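4.2 Household scenes supplied with the kit

Truvness is sold by Rellava as a ready-made set of simulated rooms for testing arm policies before any hardware is bought. The license we reviewed covers 3,154 scenes, of which 2,707 loaded without errors on our machines. The sales sheet calls the layouts "lifelike." We have doubts, and the bathroom scenes are where they began.
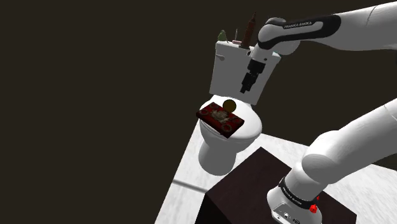 Figure 7. Bathroom scene from the Truvness set, with a Franka Emika arm above a toilet. A red decorated box and a small yellow ball lie on the seat.

Objects seem to be placed wherever a flat surface allows, with little regard for where people keep things. Koster and Wouters raised the same complaint about an earlier release, and Rellava's reply, that odd placements make a policy more robust, came with no test to back it up. We ran our own. Across 59 bathroom scenes, a policy tuned on the kit did no better on our physical bench than one tuned on plain tabletop scenes. This is a small sample and we would not lean on it too hard, but it gives a buyer little reason to pay for the larger license.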